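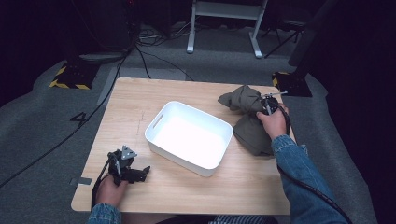 White storage bin and a green cloth on a table in Fluvdale.

Fluvdale Textile Reuse Project
Progress report to the Clandano Fund, second period
Prepared by Adom Dankwa, project lead

Summary

The project collects used clothing and household fabric in Fluvdale, repairs what can be repaired, and passes it on at no charge through partner organizations. In this period we gave out 425 items. The sorting and repair work is on schedule. The mending classes started later than planned, and the second drop-off site at Budov is still not open. Spending is under budget, mostly for that reason.

Collection

Drop-off at the Dogbe Street building runs on Wednesday from noon until 6 p.m. We tried adding a morning session and stopped after a month. Most people who came in the morning were dropping off on the way to work and would have come in the afternoon anyway.

Donations were heavy at the start of the period, when people were clearing out winter clothes, and then fell off. The quality was better than last time. We put a short list on the door of what we can't take (pillows, single shoes, anything with mold), and fewer bags had to be turned away. We still get more adult T-shirts than we can place. Children's coats, work pants and twin-size bedding go out as fast as they come in, and we have started asking for those by name in the neighborhood newsletter.

Items that can't be worn or mended are cut down for cleaning rags. The auto shop on the corner takes them, and so does the school art room. What remains goes to a fiber recycler, which picks up once a month. The recycler changed its rules partway through the period and no longer accepts anything with a foam backing, so bath mats are now on the door list too.

Sorting and storage

Everything is sorted by type first and by size second. Last period we did it the other way around and lost a lot of time looking for matching sheet sets. The new order works better, though it needs more shelf space, and we have used all the shelving paid for under the first grant.

We also changed how repairs are logged. Each item that needs work gets a paper tag with the fault written on it: zipper, hem, seam, button, patch. The tag stays on until the repair is checked. Before this, finished pieces were sometimes going back into the repair pile and being opened up a second time.
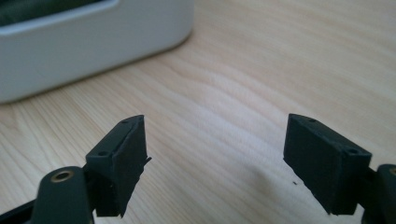
Repairs are checked by a different person from the one who did the sewing. This was suggested at our last review meeting and it has slowed things down a little, but the partners have sent back far fewer pieces. The returns we did have were nearly all zippers. We were using a cheap replacement zipper that failed after a few washes, and we have switched to a heavier one. It costs more, and the difference is shown under supplies.

Mending classes

The plan called for classes to begin in the first month. They began in the third. The delay was over insurance for the room, which had to be reissued to cover evening use. Once that was settled we ran the beginner course with a limit of eight people per class, and 38 people have now completed it. There is a waiting list for the next round.

The course covers hand sewing, buttons, hems and simple patches. Several people asked for machine sewing. We own three machines, and one of them needs a new motor, so for the moment we can't offer that to a full class. A short session on darning was added at the end of the course and was more popular than expected. We would like to make it a separate evening.

Attendance was good except in November, when two evenings were canceled for ice.

Budov site

The lease at Budov was signed, but the space can't be used until the landlord finishes work on the rear exit. We were given a completion date and it passed. The landlord now says the door is on order. No rent has been paid, and under the lease none is due until we have the keys. If the work isn't finished by the middle of next period, we would ask the Fund to let us move that part of the grant to a van rental, so that we could collect from Budov without having a room there. Two of our partner organizations already serve families in Budov and have asked for this.

Spending

Rent and staff hours were as budgeted. Supplies ran over because of the zippers and a bulk order of thread, which should last well into next year. Laundry was under – the coin laundry next door gave us a lower rate for early mornings. Nothing has been spent on the Budov site apart from a key deposit of $100, which is refundable. A full statement is attached separately.

Next period

We plan to run the beginner course again, get the third sewing machine repaired and open Budov or propose the change described earlier. We also need to settle what to do about summer clothing, which takes up shelf space for most of the year. The partners have very little storage of their own. One option is to hold it in sealed bags at the church hall, and I have asked for a price.

I would be glad to meet with the program officer before the next payment is released, mainly to talk through Budov. Any afternoon except Wednesday works for me.

Adom Dankwa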